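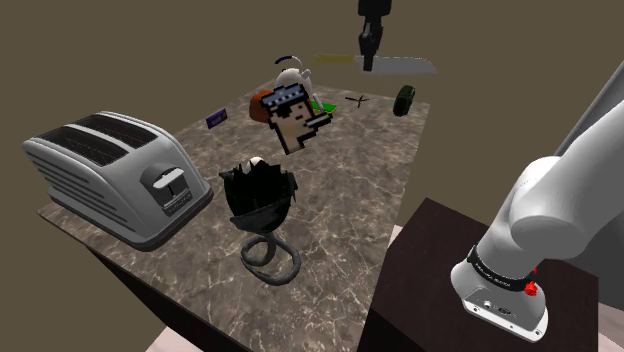

A two-slot toaster on a marble-patterned tabletop.

Killico Opens Its Third Repair and Lending Room, in Pilmont

PILMONT – Killico, the household repair and lending service that began life at the back of a shoe shop, will open the doors of its newest room in Pilmont this September, and everyone in town is warmly invited to come by, have a look at the shelves, and bring along whatever has stopped working at home.

The Pilmont room is in the old Drudelari bakery on Londoño Street, a building that many people in town will remember for its seeded rolls and for the line that ran out the door on holiday mornings. The ovens are gone now, but the tall front windows and the long counter have stayed, and the counter is where visitors will check in their broken lamps, mixers, fans and toasters (there are always toasters!) and talk with one of the repair staff about what can be done.

Membership costs $12 a month for a household. For that, members can borrow from the lending shelves, which open with 200 items, and can bring in up to 3 small appliances a month for repair with no labor charge. Parts are billed at cost. People who would like to try the service before joining are welcome to bring in one item at no charge, and there is no need to call ahead.

"When my family moved, we left almost everything behind, and for the first winter we borrowed pots, an iron, a sewing machine, even a waffle maker, from the people upstairs," said Milovan Vukčević, founder of Killico. "I have never forgotten how good that felt, going up with an empty box and coming down with a full one. I wanted a place where you could do that without having to be lucky in your neighbors, although I hope you are lucky in your neighbors too."

The lending shelves lean heavily toward the kitchen, partly because that is what members of the first two rooms have asked for most. There are stand mixers and canning pots, a couple of pasta machines, big coffee urns for family gatherings, cake pans in more shapes than most people will ever need, and a good stock of plain everyday appliances for anyone furnishing a first apartment or waiting on a repair. Carpet cleaners, step ladders and folding tables can be borrowed as well. Most items go out for a week, and the larger ones can be reserved up to a month in advance.

Killico will also hold evening classes at the long counter, starting at 6:30 p.m. and running until everybody's questions have been answered, or until the lights have to go off. The first class covers the care and cleaning of small kitchen appliances: how to empty a crumb tray properly, how to descale a kettle, what a worn cord looks like and when to stop using it. Later classes will take up sewing machines, table lamps and kitchen knives. Classes are free to members and $3 for guests.

Donations of clean, complete household goods are very welcome during opening hours. The room cannot take microwaves, space heaters or anything with a cracked case. Items that need a little work are fine, so please tape a note to them saying what is wrong.

The first 100 households in Pilmont to join will receive their second month free. Sign-up is at the counter, where there will be coffee and, in honor of the old bakery, plenty of seeded rolls.

About Killico
Killico runs neighborhood rooms where members can borrow household goods and have small appliances repaired. Its rooms are staffed by paid repairers and are open to members and guests.

Press contact
Milovan Vukčević, Killico, Londoño Street, Pilmont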